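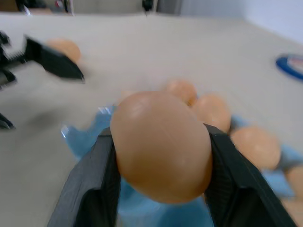 De: Crescencio Chávez
Para: lista de vendedores mayoristas
Asunto: Re: Comisión nueva en Sallano para pedidos entre empresas

Kojo Quartey escribió:

> Buenas. ¿A alguien más le han aplicado la tarifa nueva de Sallano?
> En la liquidación de julio me aparecen 1103 euros en concepto de
> "servicio de cuenta profesional" y antes esa línea no existía.
> Tengo dos cuentas, una para Hallunon y otra para la distribuidora,
> y solo me lo cobran en la primera. He escrito a soporte y me
> remiten a las condiciones generales. Tampoco sé si afecta a los
> pedidos con pago aplazado a 90 días.
> Kojo

Hola, Kojo:

A nosotros también nos ha llegado. En nuestro caso la línea viene desglosada si descargas el detalle en CSV; en el PDF solo sale el total. Mira la columna "tipo de cliente". El cargo se calcula sobre los pedidos en los que el comprador está dado de alta como empresa con NIF validado. Si en la cuenta de la distribuidora tus compradores siguen como particulares, no te lo cobran, pero tampoco puedes emitirles la factura automática.

Sobre el pago aplazado: sí afecta. La comisión se descuenta cuando se acepta el pedido y el dinero entra al vencimiento. Con un pedido de 3142 euros a 90 días adelantas tú la comisión durante todo el plazo. Lo pregunté por teléfono y me lo confirmaron, aunque por escrito no me han mandado nada.

Nosotros hemos pasado a los clientes que repiten a Darkus, que cobra cuota fija. El catálogo se importa bien salvo las tarifas por tramos, que hubo que meter a mano. Vávra lo miramos también y lo descartamos: no admite recargo de equivalencia y el conector con nuestro programa de almacén se paga aparte.

Para reclamar, usa el formulario de facturación y no el chat. Adjunta el CSV y pon el número de liquidación en el asunto. A mí me devolvieron 2 cargos que correspondían a pedidos anulados; el resto lo dieron por correcto.

Si alguien de la lista tiene por escrito lo del pago aplazado, le agradecería que lo reenviara. El domingo cierro la previsión del trimestre y me gustaría incluirlo.

Un saludo,
Crescencio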